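Swai 80 Bench Mat

Anti-fatigue and surface protection mat for workbenches, packing stations and assembly tables

The Swai 80 is a closed-cell rubber mat made by Ditimell for benches that see daily use. It lies flat without adhesive and can be trimmed with a utility knife.

Specifications
Thickness: 11 mm
Roll width: 80 cm
Roll length: 16 m
Surface: fine ribbed, matte
Color: slate
Underside: smooth, non-marking

Cutting and fitting
Unroll the mat at room temperature and leave it overnight before cutting. Cut from the underside against a steel rule. Two lighter passes give a cleaner edge than one heavy pass — replace the blade when it starts to drag. Butt joints can be closed with Wornar seam tape, sold separately.

Cleaning
Wipe with warm water and a mild detergent. Do not use acetone or other strong solvents. Oil should be removed the same day.
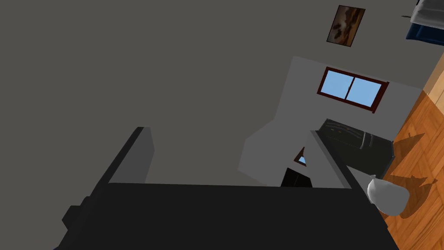 Computer rendering. Source: Budari image library

Ordering
Full rolls ship from stock. Cut lengths are sold by the meter and cannot be returned. Orders of over 1,000 m are quoted separately, with delivery from February. An end cap strip in the same color is available in 2 m lengths.

Data sheet revised December 2025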